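Kitchen and Pantry Helpers Wanted — Zumbridge Community Meals

We are looking for two friendly people to join us in the Zumbridge kitchen from June, and if you have ever fed a big family on a small budget you may already know most of the job. Zumbridge cooks and delivers 160 hot lunches a day to older folks around town, and the list keeps growing, so we could really use the extra hands (and the company!).

You would be peeling, chopping, stirring, packing lunches into bags and, now and then, chatting on the phone with someone who wants to know what the soup is. One of you will lean more toward the stove and the other toward the pantry, where our dry goods from Prenetano and the bread from the Perić bakery get checked in and put away each morning. We don't mind which of you does which — we can sort that out over coffee.

Shifts start at 8 in the morning and finish after the lunch dishes are done. Aprons and lunch are on us. You don't need restaurant experience, but you should be fine with standing for most of a shift and lifting a sack of potatoes. A food handler card is nice to have, and if you don't have one yet we will pay for the class.

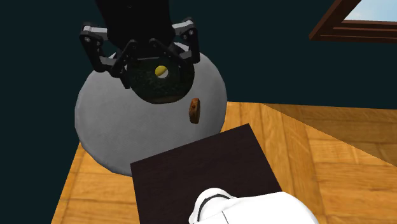 Pay is $2,000 a month, with paid sick days from your first week. We would love to hear from people coming back to work after a long break, and from anyone who speaks a second language, as many of our regulars do.

To apply, send us a short note about yourself and a dish you like to cook, or drop it in the mailbox next to the Jendutex store. Please get it to us by May 28, 2020.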